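Lecture 11: What a safety standard does and doesn't promise
Nélida Benítez
December 1, 2023

Last time we ended on the claim, printed in a good many brochures, that a cell is "safe to the standard."

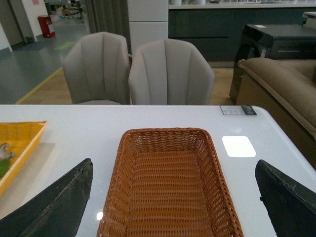 I want you to distrust that phrase. A standard describes a design and a way of checking it. The checking was done by some person, on some day, with some gripper fitted. Change the fingers and you have a different machine as far as pinching is concerned, and the old paperwork says nothing about it.

Take the Plesthorpe exercise from October. The risk assessment ran to 144 lines. Most were copied from the Bukerside template, including one about a conveyor Plesthorpe doesn't have. Finger wear got no line at all. Fingers scuff and chip at the edges, and a chipped edge is a new edge. Who looks at it, and how often? "Regularly" is not an answer and I will mark it wrong.

Same goes for floor lines. Yellow paint on a floor tells people where somebody once wanted them to stand. It stops no arm. If your assessment lists a painted line as a safeguard, cross it out and call it information.

Good practice, as far as I trust the term:
- Reassess after any change of tool or task.
- Write the name of the person who checks, not the department.
- Test the stop with the real load in the grip. A basket held by its sides behaves differently from a test block.
- Keep the log near the cell.

Read Calterero, pages 200 and 201, before the lab. The force table there is fine. The paragraph under it oversells it.

Comments

Fidel Insaurralde: Our auditor accepted painted lines as a safeguard without a question. Should I be worried?

Nélida Benítez: About the auditor, yes.

Zuweira Mensah: Does swapping finger pads for the same part number count as a change of tool?

Nélida Benítez: No, but log it and measure the grip force again.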